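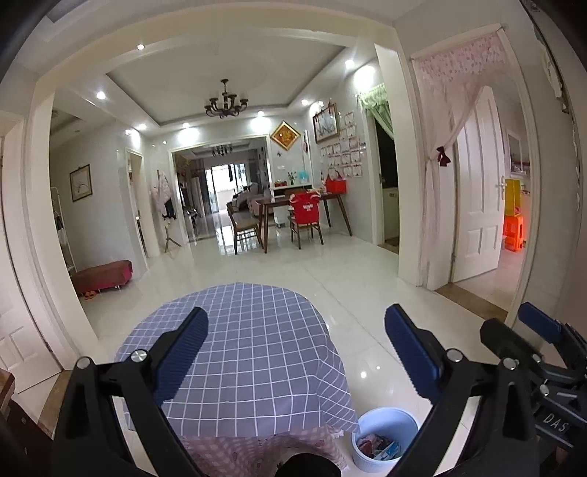

Skulgate Home Tidying Notes - README

Welcome, and thank you for stopping by. Skulgate is a set of written notes on how small things get put away in ordinary homes, and in particular on the things that never seem to have a home of their own: wallets, cards, leaflets, the cardboard box that held something last month and is still on the table. We started it because three of us kept having the same conversation over dinner, and Tala Tarawneh finally said that someone ought to be writing it down.

What is in it

The current release holds 3,183 notes from 11 homes. Each note covers one object and one move: what the thing was, where it was found, where it went, and what the person tidying had to say about it, if anything. Some notes are a single line. Others ramble on for a page (Kristýna Urban's entry on a drawer of old receipts is my favorite, and I won't apologize for its length).

Files

notes.csv - the notes themselves, one row per move
homes.csv - a short entry for each home, with the rooms covered
words.txt - the list of words we agreed to use for objects and surfaces
changes.txt - what was fixed and when, going back to May

How the words were chosen

This took far longer than any of us expected. A surface with a cloth on it is entered as "covered surface", whatever is underneath, and the color and pattern of the cloth go in the remarks column. We had long talks about whether a checked cloth deserved its own word, and in the end it didn't get one, though Edem Dramani still brings it up.

Wastebaskets are entered as "trash", full or not. A basin or tub that could be used for anything at all is a "container", and please leave it at that unless the person living there told you what it's for.

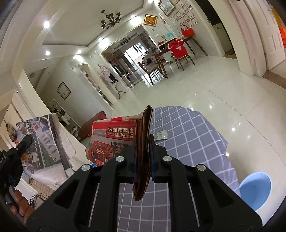
Wallets have their own word, and so do cards and tags that lie loose, because people treat them so differently. A folded leather wallet nearly always gets picked up first, before the paper and the packaging, and it is the object people have the most to say about. Old ones especially! If the edges are worn, put "worn" in the remarks and resist the urge to guess its age. Cardboard boxes go in as "box" plus the main colors. If there is writing on the box that you can't read, put "printed" and move on - Yoon-hee Ko goes through those entries later and fills in what she can.

Flyers and newspaper pages share one word, "paper", which I know some of you dislike. We tried keeping them apart in the first release and ended up with the same supermarket leaflet under both.

Known gaps

Kitchens are thin in this release, and 2 of the homes have no bedroom notes at all. Cables are badly covered too. They were entered as "cable" whether there was one or a whole tangle, so please don't use that column to work out how many of them a household owns.

Adding your own notes

We'd love to have them. Read words.txt first, then write up 5 moves from one room and send them to Kazimír Kováčik, who will check the wording and write back with any changes. He is kind about it, and usually quick, though he does most of his reading in the evening. After that you can send as many as you like, in whatever order suits you.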